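My Steamer and the Cabbage Leaves

For a long time I believed that steamed buns are something you buy. In the town where I grew up nobody made them at home, and my mother used the steam only for potatoes. When I moved here and started to cook for myself, I wanted to learn one thing that my family could not teach me. So I bought a bamboo steamer.

It was not the first one. The first one I bought from a discount table in Gimow, the household store next to my bus stop, and I treated it badly. I washed it with dish soap and I closed it in the cupboard while it was still wet. After one summer it had gray spots on the bottom and a smell like a cellar. I tried vinegar, I tried sun, I tried to boil it. The smell stayed, and every bun tasted a little of it. I threw the steamer away in June and I was quite ashamed.

The second one I chose more slowly. I looked at many of them and I learned that they are not all made in the same way. Some have a floor of thin sticks tied together with wire, with space between them. Others have flat strips. I wanted flat, because on the sticks my dumplings always sat down between them and tore when I lifted them. I also wanted it a little wide. My pot is an old one from Mladenović, very heavy, and a narrow basket falls inside it.

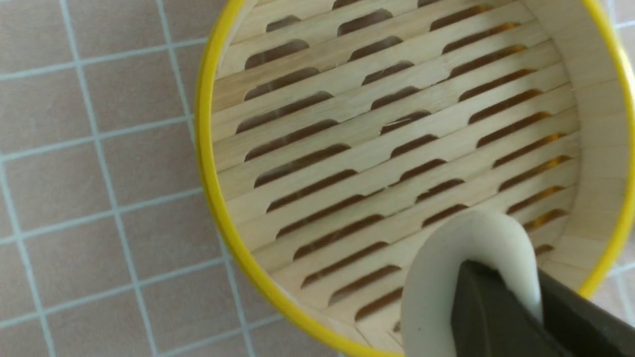

Filed under: Kitchen things / Steam and dough

The yellow around the rim is what I noticed first, I must admit. Everything else in my kitchen is white or the color of wood, and I like to have one loud thing. But the floor is the part I came to love. The strips lie flat beside each other, and the slots have round ends and go in rows, each row moved a little to the side from the next one, like bricks in a wall. I think somebody had patience.

I would like to write down how I use it now, because two readers asked me after the post about pumpkin dumplings.

Before the first use I rinse the basket with hot water only. Then I put it over boiling water, empty, for twenty minutes. The kitchen smells like a wet forest, but this goes away. If you skip it, the first buns will smell like the forest also.

Between the dough and the bamboo there must be something. Most recipes say baking paper with holes. I used it for one year and it works well, but I always forgot to cut the holes, and then the buns were wet from below. Now I use cabbage leaves. I take the outer leaves, which are too hard for salad, and cut out the thick rib. I hold them in boiling water for one minute so they become soft, and I lay them down with small spaces between them. The slots need to stay partly open, otherwise the steam goes only around the side and the middle stays raw. I learned this with a full basket and four guests at the table.

My neighbor Kastriot Vidmar does not agree with the cabbage. He says it gives a taste to sweet buns, and here he is right. For the sweet ones I go back to paper. He also says that I should brush the bamboo with oil and use nothing else, but I tried this once and I spent the evening with a toothpick, cleaning the slots one after another. I did not tell him.

For the dough I use 377 grams of flour. It is a strange number and it has no science in it. My first recipe was for a bigger basket, I made it smaller with a calculator, and this came out. I could write 375 but I am used to it now. The flour is from Hirkolitz, the fine one. The water should be warm like a bath for a baby. I let the dough rest until it is double, then I form the buns, and then they rest again on their leaves while the water begins to boil.

After cooking I turn off the heat and wait five minutes before I open the lid. When I open too early, the buns fall down and get wrinkles.

Cleaning is simple if you do it the same evening. Hot water, a soft brush, no soap. I brush along the strips and then I push the corner of a cloth into the slots where some dough is stuck. After this the basket stands on its side near the window until the next day, sometimes two days if it rains. I don't put it in the cupboard any more. It lives on top of the refrigerator, where the air is dry.

On Wednesday I will try fish in it for the first time, with ginger and the green part of the onion. I am a little afraid of the smell, so I will put the fish on a plate.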